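Rental Kitchens Need Clearer Rules

Damián Vergara
May 2024

The shared rental kitchen has become a regular part of city life. A small caterer, a baker with a market stall or a family planning a large meal can now book a equipped room by the hour and leave the cost of ovens and drains to someone else. The Grukau district alone has 69 such rooms on its register. The district licenses them under a code written for restaurants, and that code no longer fits the way they are used.

A restaurant has one operator. When a counter is left dirty or a refrigerator door is left open, the inspector knows whom to call. A rental kitchen may pass through four sets of hands between morning and midnight, and the code has nothing to say about the time between them.
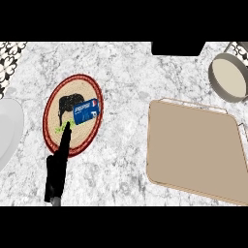 The present rules ask the license holder to keep the premises "in good order at all times." In practice the holder is often an office across town, and good order depends on whoever booked the previous slot. Tenants who arrive to find the sink full must choose between cleaning up after a stranger and losing part of the time they have paid for. Most clean. Few complain, as a complaint puts the next booking at risk.

The district should require a handover period of at least half an hour between bookings, paid for by the operator and shown in the posted price. Operators object that this would reduce income. Bastien Fleury, who manages the Teritura kitchens, put the loss at 297 bookings a year in his written comments to the district in April. The figure deserves respect, and it may well be correct for a business of that size. It should be weighed against the hours that tenants now give up without any record being made of them.
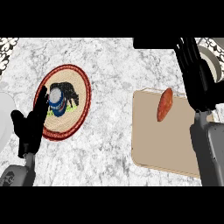 Deposits are the second matter. Some operators hold as much as 3000 for a single weekend and return it when they see fit. The code should set a limit tied to the rental fee and a fixed date for repayment. Where money is withheld, the tenant should receive a written statement of the damage and its cost. Landlords of ordinary apartments in the district already work under a similar duty.

The review now under way is confined to fire exits and waste storage. Both are proper subjects, but the terms should be widened before the hearings close. Tenants should also be invited to speak in their own right, at an hour when people who cook for a living are able to attend.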